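Hand-held gripper drops thin cloth when I tilt it

Posted in Home Builds, Havdale Makers Help

stanix_bench

I'm building a hand-held gripper at home, black body, two yellow fingers with an oval cutout in each, running on slotted rails. It handles boxes and bottles well. Thin white cloth is another story. It slides out as soon as I tilt the gripper, and if I squeeze harder the fingertips splay. I've been testing on the bed as it's the biggest soft surface I have. Fingers are printed, 80 mm long. What should I change first? 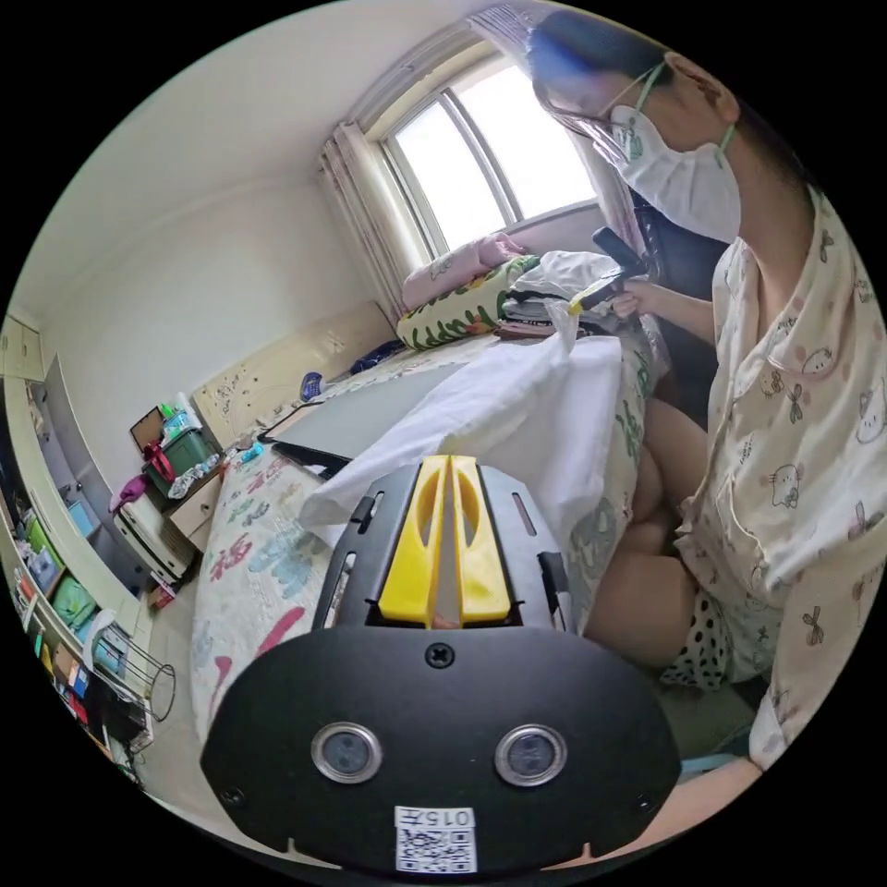 Replies

hopkin_r

Change the finger faces before you touch anything else. Bare printed plastic has next to no grip on fabric.

1. Clean the inside faces with alcohol and let them dry.
2. Glue a thin strip of silicone sheet on each one, right up to the tip.
3. Close the fingers on a sheet of paper. If you can pull it out at the tips but not lower down, your rails aren't parallel. Shim the loose side.
4. Pick the cloth up by a bunch instead of a single layer. More folds between the fingers means more to hold on to.

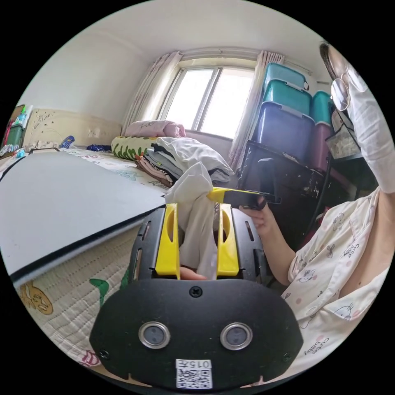

I went through 7 sets of fingers on mine and the silicone made more difference than any new shape did. The oval cutout is fine to keep — it lets the finger bend a little around the fabric. If they still splay, print them again at 90 per cent infill with the layers running lengthwise. Rough up the plastic with 800 grit first or the glue will peel at the corners.

lotden_shed

Rubber bands. Wrap one around each finger. Looks awful, costs nothing.

stanix_bench

Thanks both. Bands are a good quick check, so I'll do those tonight and order silicone in the morning. I'm also going to use tissue as a test piece, as it shows up uneven pressure by tearing on one side.

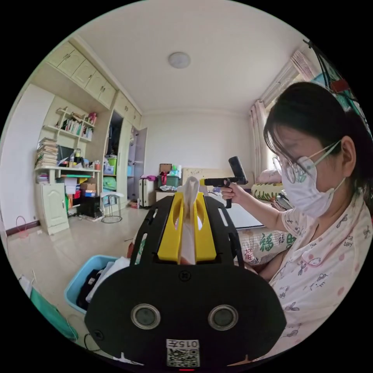
Tissue held upright between the yellow fingers.

Last updated: August

Related topics
Slotted rails binding after a reprint
Which glue holds silicone to printed parts?
Lotden shared workshop: printer bookings
Picking up socks with a two-finger gripper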